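手持ちグリッパーのデータをそろえる話

2021年5月

先月から、手持ちグリッパーで集めたデータの前処理を書き直している。これまではTutcombeという社内ツールに任せていたが、布の作業が増えてから落ちる区間が目立ってきたので、時刻合わせと軌跡推定を分けて自分で書くことにした。

元のデータは映像と慣性センサーの二系統で、時計が別々に動いている。Tutcombeは録画開始の時刻を引き算してそろえるだけだった。短い録画ならそれで済むが、長くなると後半がずれる。新しい版では、画像から出した角速度とジャイロの角速度の相互相関を取り、オフセットと時計の進み方の差を一緒に推定する。実装はPythonで、最適化のところだけC++に出した。

手元の録画は1,748本ある。全部を通すと一晩かかるので、まず594本を選んで新旧を比べた。剛体を扱う録画では差はほとんど出ない。布団やキルトのように画面の大半が布になる録画では、旧版の軌跡が途中で飛ぶことが多い。特徴点が布に乗り、その布が指に押されて動くためだ。カメラが動いたのか布が動いたのか、推定器には区別がつかない。

柄の細かい布は特に難しい。特徴点はいくらでも取れるのに、似た模様が繰り返すので対応付けを間違える。点の数だけを見て信頼度を決めていた旧版は、こういう区間を「良好」と判定していた。 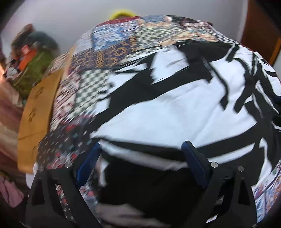
Kobina Ametepeからは、布の上の点を捨てるより先にジャイロの予測で探索範囲を絞ったほうがいい、マスクを間違えると壁や床の点まで消えて復帰できなくなる、と言われた。確かにマスクを先に入れた版では、背景の点が足りずに止まる録画があった。順番を入れ替え、予測、対応付け、外れ値の除去、最後にマスクとした。マスクも0か1かをやめて重みにしてある。

グリッパー自身の映り込みは別扱いにした。指は開閉で動くが、フレームはカメラに対して動かないので、固定のマスクで足りる。指のほうは開き幅の値から毎回マスクを作る。開き幅の推定が失敗したときは直前の値を使い、その区間に印を付けておく。

設定ファイルも整理した。主なところだけ書いておく。

最大特徴点数:最大100
予測窓:IMUのサンプル間隔に合わせて自動
再初期化:対応点が足りない状態が続いたとき
出力:位置、姿勢、開き幅、信頼度

特徴点数は増やしても結果がほとんど変わらず、処理時間だけ延びたのでこの値で止めた。画面を格子に分け、点が一か所に集まらないようにしたほうが効いた。

信頼度は再投影誤差と、ジャイロとの食い違いの二つから計算している。方策の学習に回すときは、信頼度の低い区間を切り落とすのか、重みを下げて残すのかがまだ決まっていない。布の作業では、指が布に触れる前後がちょうど低くなりやすい。そこを切ると、学習に一番ほしいところがなくなる。今は残して重みを下げるほうで試している。

残っている不具合は二つ。暗い部屋で撮った録画で、露光時間が伸びたときに時刻合わせが少しずれる。露光の中央を基準にすれば直るはずだが、露光時間を記録していない古いデータをどうするか考えていない。もう一つは再初期化のあとで座標系の向きがわずかに変わること。こちらは重力方向を拘束に入れて様子を見ている。

次は残りの録画を流し、失敗した区間の一覧を出す。ビューアは今のところ軌跡と信頼度を並べて表示するだけなので、再初期化の位置に飛べるボタンも付けたい。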